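Chapter 7
Hand-held Grippers: Building and Fitting a Matched Pair

7.1 Aims of the chapter

Chapter 6 dealt with a single gripper bolted to a bench. The present chapter covers the build of a pair of grippers that are held in the hands and moved by a person, with the position of each tool recorded as it goes. By the end of it the reader should be able to:

print and clean up the body shells and fingers
fit and align the finger pads
mount a marker cube square to the body
check the view of the camera on each tool
run a first trial on soft household items

The work can be done on a kitchen table or in a shared workshop. A printer with a bed large enough to take the shell in one piece is needed. The soldering is light and was covered in Chapter 3.

7.2 The reference build

All dimensions in this chapter refer to the Gulter pair, built over several evenings at the Prudley workshop. Readers who have the Kourkoulas shell from Chapter 5 may use it, but the pad angle will differ and Table 7.2 must be read in place of Table 7.1.

The finished mass of one Gulter tool, with cable, is 586 grams. The length of the body is of less concern than where the weight sits. A tool that is heavy at the front tires the wrist, and the record then shows a slow droop towards the end of a session. Keep the battery behind the grip.

The two tools must match. Print both shells from the same spool, at the same settings, and label the parts left and right as they come off the bed. A pair printed weeks apart may differ enough in shrinkage for the pads to meet at one edge only.

7.3 Pads, markers and camera

The pads do the holding. They should be soft enough to give against a hard edge and rough enough to grip cloth. Glue them only after a dry fit - a pad that is lifted and glued again rarely lies flat.

Each tool carries a cube with a printed square marker. The tracking software finds the corners of the marker and works out from them where the tool is and which way it points. The marker must be matt, flat and free of creases. Omedton sheet, cut with a sharp blade and rolled down from one side, has given good results.

The camera on each tool has a very wide lens. It takes in the fingers, the object and a good part of the room at once, and straight lines near the edge of the view will look bent. The calibration in Section 7.6 corrects for this and should not be skipped. The reference set used 144 calibration views for each tool. 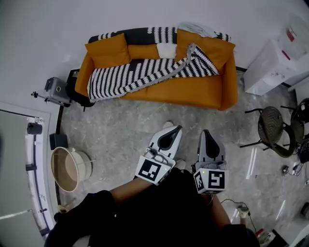
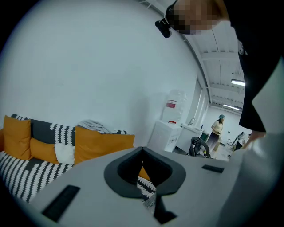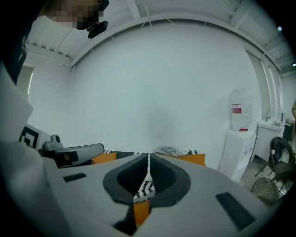 Marker placement is the step most often done badly. The cube has to stay in sight of the head camera while the hands work in front of the body, so it is fixed to the body of the tool and kept clear of the fingers. In the first view both cubes can be seen at once, with each marker turned towards the wearer's line of sight. Hold the tools out over the floor in the same way before the fixing screws are tightened, and turn the cube if any corner of the marker is hidden by the finger parts. Tighten the screws in the order given in Section 7.4, then repeat the check with the arms drawn in to the chest.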